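Robot Learning Lab, handout 4: Showing the robot what to do
Nandholm course notes, rev. 29 July 2020

Read before lab. Bring it with you, I'm not printing more.

Where we are. Last unit was planning from a model. This unit no model, we just show the task and fit a policy to what we showed. Three ways to show it, you need to know all three for the final.

1. Kinesthetic. Grab the arm, put it in gravity comp, push it through the motion. Good: joint angles come free. Bad: your hands are in the camera view the whole time, and heavy arms make people move in a stiff, weird way. Two arms at once is close to hopeless for one person.

2. Teleop. Leader arm, joystick, VR controller, whatever. Images are clean and the actions are the real robot's actions. Slow tho. Delay over the Gerndale link was 193 ms last January and people started doing move - wait - move - wait. The policy learns the waits too! Trim them before training.

3. Hand-held gripper. No robot at all. You carry the gripper, the camera rides on it, pose gets recovered afterward. Fast, goes anywhere. Cost is all in the pose tracking and in motions the arm can't reach.

Most of the lab is number 3.

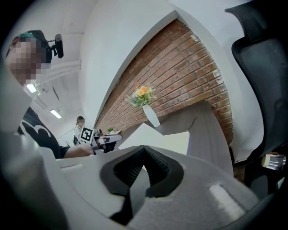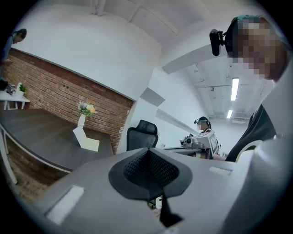
Frame matching, the part people lose points on. The wrist camera is bolted to the tool, so the gripper body should sit in the same spot of the image for the whole episode, and everything else swings around it. Look how the gray body fills the bottom of both views while the brick wall and ceiling come in at different angles. Mask the body region or leave it in, either is OK, but do the same at train and test time. Wide lens bends straight edges, so undistort only if your tracker wants it. In the first view there's a square black-and-white marker on the other gripper - a marker like that can give you relative pose between two hands, when it's in sight. When it isn't, you fall back on each tool's own track and drift adds up.

Head camera: useful for context, bad for contact. Don't use it alone.

Data for the assignment
Pluderum set, 224 episodes, 51 held out. Don't touch the held out ones untill the report.
Drop any episode where tracking jumps.
Actions = relative pose, current tool frame, plus jaw width.
Check units. Meters not mm.

Sync: line up the two grippers by closing both jaws at the start, then match the width traces. The Vasilakis script does this, run it first and look at the plot it makes.

Questions to think about, not graded
Why relative actions and not absolute?
What breaks if the demonstrator is faster than the arm?
What would you log in teleop that you can't get from a hand-held tool? (hint: force, commanded vs. actual)

Next time: action chunking, and how long a chunk should be. Skim your filtering notes first.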